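How to Set Up a Shared Work Area for Handheld Gripper Recording

Posted 8/3/21 by Silvana Leite

When I started at Escobedo, our rules for recording with handheld grippers fit on a sticky note, and the sticky note had fallen behind a cabinet. We've come a long way! What follows is the routine we use now at both of our sites, and I've tried to write it so that a new person can follow it on their first morning without having to chase anybody down the hall.

Before you start

Walk the floor first. Pick up what you can, and push every cable you can't pick up toward a wall or under a bench. Power strips belong where no knee or heel is going to land on them (I have landed on one, and I don't recommend it). If a cable has to cross the work area, tape it down flat along its whole length.

Then put on the gear. Shoulder straps should be snug enough that the load doesn't swing when you lean over, but you should still be able to undo the buckles with one hand. Practice that a couple of times, please, even if you feel silly.

Check the marker cubes next. They need to sit tight on their mounts, with clean faces and no peeling corners. Wipe them with a dry cloth only. Yolanda Montoya once used glass cleaner on a whole set and we were reprinting patterns until lunch. 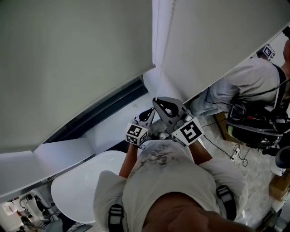

Working two to a station

Two is our limit, and both people wear short sleeves or roll up their long ones. Agree on who is leading before anyone reaches in. The leader says "going in" and "coming out" in a normal speaking voice, and the other person answers. It feels a bit like playing submarine at first, but you get used to it faster than you'd think.

Keep your forearms out of the line between your partner's camera and the markers. If you're down low, tell your partner before you stand up, and wait for the answer. Heads and elbows are in funny places during this kind of work.

A single take runs 4 minutes at most, and after 15 takes you swap the lead. Please don't stretch this because things are going well. Tired wrists make sloppy grips, and sloppy grips make recordings we end up throwing out.

Closing out

Open the fingers, set the gripper down on its stand, and only then unbuckle. Unplug at the strip before coiling anything. Write the take numbers in the Plikcombe log, along with anything that got bumped or dropped, however small it seemed. We'll be going over this page again in November, so if a step doesn't work at your station, send me a note and tell me what you do instead.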